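Hilo sobre lo que he aprendido mandando comida por correo a la familia que vive fuera. Llevo 13 años haciéndolo y me preguntan cada poco, así que lo dejo escrito.

**1/**
Empiezo por el peso. Casi todas las tarifas suben por tramos, y pasarse del tramo por unos gramos sale caro. Yo peso la caja vacía, luego el contenido y luego todo junto ya cerrado con la cinta puesta. La cinta pesa más de lo que parece.

**2/**
Mi báscula es una Pleltton de cocina, de las planas. Tiene un fallo: si la caja tapa la pantalla no se lee nada. Pongo un bol boca abajo encima, tara a cero y la caja sobre el bol.

**3/**
Las cajas las reutilizo. Las mejores que he tenido son las de Bailly, la zapatería, porque el cartón es doble en las esquinas. Hay que tapar todos los códigos de barras viejos. Una vez dejé uno a la vista y el paquete volvió a la tienda. Tardé siete semanas en recuperarlo y dentro iba un queso.

**4/**
Sobre el queso: curado, entero y al vacío. Tierno no lo mando nunca. En julio y agosto no mando ninguno, ni curado.

**5/**
El chocolate, igual. De octubre a abril sin problema. En verano llega blanco y deformado, se puede comer pero da pena.

**6/**
Lo que mejor viaja, por experiencia:
- galletas secas en su caja original
- turrón duro
- pimentón en lata
- legumbres
- café en grano
- azafrán, que no pesa nada y siempre lo agradecen

**7/**
Lo que peor: patatas fritas (polvo), magdalenas (se aplastan y además caducan pronto), tarros de cristal con tapa fina. Mandé mermelada de higo tres veces y llegó bien una.

**8/**
Si aun así mandáis cristal: bolsa con cierre, luego otra bolsa, luego un calcetín gordo. Los calcetines sirven de relleno y de regalo. Declaradlos también.

**9/**
La declaración de aduanas. Fuera de la UE hay que rellenarla siempre, aunque sea regalo. Nada de poner "comida" y ya está. Se escribe artículo por artículo, con cantidad, peso y valor. "Galletas de mantequilla, una caja" pasa mejor que "dulces varios".

**10/**
Y mirad antes la lista de prohibidos del país de destino. Carne y embutido casi nunca entran. Mi tía se quedó sin chorizo dos navidades seguidas porque me empeñé en probar otra vez.

**11/**
Precio. El último envío me costó 70 euros por la vía normal. Por mensajería urgente me pedían 158 por la misma caja, mismo peso. Pagué los 70 y tardó 13 días - para galletas y café me da igual.

**12/**
He probado también Undby, que recoge en casa. Cómodo, pero cobran por volumen además de por peso, así que con cosas ligeras y grandes no compensa. Para una caja pequeña y densa, bien.

**13/**
Relleno: papel arrugado, apretado, hasta que al sacudir la caja no suene nada. El plástico de burbujas lo dejo para las latas que se pueden abollar. Las cajas de cartón fino van de pie y pegadas a las paredes, nunca en el centro con algo pesado encima.

**14/**
Dentro meto siempre una hoja con la dirección de destino, la mía y los dos teléfonos. Si se despega la etiqueta de fuera, alguien abre y sabe a quién llamar. Me ha salvado un paquete.

**15/**
La libreta: apunto cada envío con fecha, peso, número de seguimiento y qué iba dentro. Uso una Droluvwood de tapa dura que ya va por la mitad. Me sirve para no repetir y para reclamar. Sin número de seguimiento no os van a hacer caso.

**16/**
Para Navidad salgo con margen: todo en correos la última semana de noviembre. En diciembre las colas son largas y los plazos que pone en la web no se cumplen.

**17/**
Me preguntan por las galletas. Para estas cosas prefiero caja estrecha y alta, que se encaja contra un lateral y deja sitio para el café. Si me dejo algo lo añado mañana, que tengo pendiente lo de los seguros. 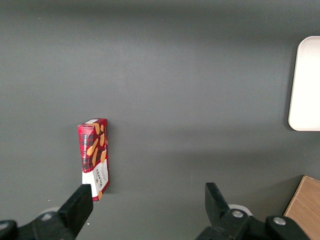

*La caja de galletas, de cuadros escoceses rojos.*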